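4.2 Stability of small lamp bases on domestic surfaces

Complaints about table lamps falling over are seldom recorded in a form that allows comparison. The returns desk at Jelcombe logged 982 lamp returns over the study period, but the reason given was often no more than "unsteady" or "fell". We therefore treated the returns as a guide to which shapes of base to test and took no failure rates from them.

Bases were grouped by the way they meet the surface. A solid disc touches over its whole underside if the surface is flat, and on three or more high points if it is not. A ring touches only along its rim. For equal outer diameter and equal height of the centre of mass, the tipping angle of the two should be the same on a perfectly flat surface, as it depends only on the horizontal distance from the centre of mass to the tipping edge. Differences measured in practice must come from mass, from the flatness of the base, or from the surface itself.

Tilt tests were carried out on a hinged board raised at a steady rate until the lamp either slid or tipped. Each lamp was tested in 11 positions, turned by an equal step between one position and the next. The flex was taped to the stem so that its pull did not enter the result. Runs in which the lamp slid first were kept and marked as such; they say something about grip but give only a lower limit for the tipping angle. Shades were fitted throughout, as removing them lowers the centre of mass and flatters the design.

The Katona lamps, with solid bases, gave nearly the same angle in every position. The ring bases were more scattered. In 6 of the 10 ring-based lamps the lowest angle was found when the stem leaned towards the downhill side, as simple geometry predicts. A leaning stem moves the centre of mass away from the middle of the ring, and the margin on that side is reduced by the same amount. Wire stands with a ring and crossbar (Figure 7) are sensitive to this, having little mass at floor level to offset the shade.

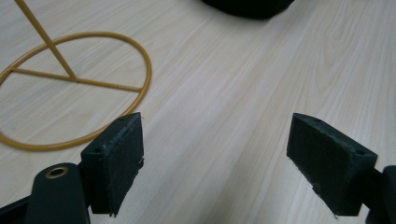 Figure 7. Yellow wire stand with circular ring, crossbar and leaning rod, on a pale wooden surface.

Norbert Rácz, commenting on a draft of this section, objected that a slow tilt is a poor model of a household knock, and that a light lamp with a wide ring may do well on the board and still go over when a sleeve catches the shade. We accept the point. The tilt angle describes resistance to a steady load only, and a test with a sideways push at shade height is set out in Section 5. The ranking of lamps under the two tests need not agree, particularly where the base is light enough to slide before it tips.

Surface finish was not varied in the present series. All values in Table 3 refer to the same board, wiped between runs.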